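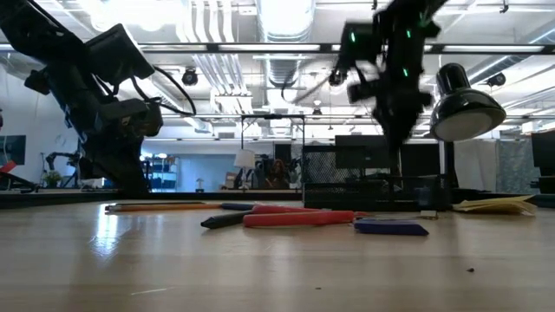

Two weeks into teaching the arms to put away pens, and I have 50 good demos. The goal is 2671 frames of clean grasping, which is where Lejla Kelmendi's last model stopped getting better.

I drive the arms by remote control. Slow is fine. Jerky is not — the model copies every twitch. Markers are easy to pick up and pencils are a pain.

I check the wrist view before I close the fingers. If the marker is up in a corner, I back off and line up again.
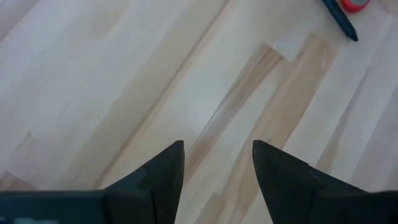

Next up

30 more demos in October, then a first training run on the Tillutine box.

Print this post | E-mail this post

Comments

Marta: Do you keep the bad runs?

Reply: Yes, in a separate folder.

dk_50: Try moving the lamp between runs.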